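I've had it with 90 games in a season. There, I said it! Our Wakham side played a lovely brand of basketball until June (quick hands, everybody running), and then the legs went and we all sat there watching tired people miss layups.

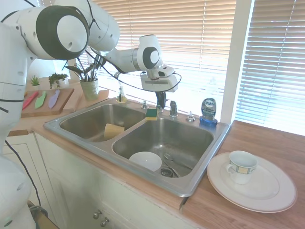 Indira Kurian thinks I'm soft, and that a deep bench is the coach's job to build. Fine, but Horkby has a deep bench too, and they limped through the same final month.

Cut the three-game weeks, I say. Let people practice, let them sleep.

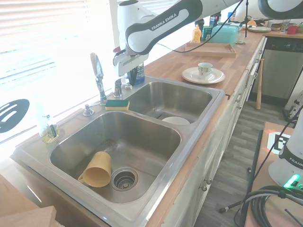

Would fans pay the same for fewer nights? I would, and gladly, if the nights were better.

Recent posts
Prarkamberg's new point guard
Why I miss the old Krishnan Cup

Comments
hoopsmom: Amen, my kid plays too many games as well
Dell: Shorter season, cheaper tickets, please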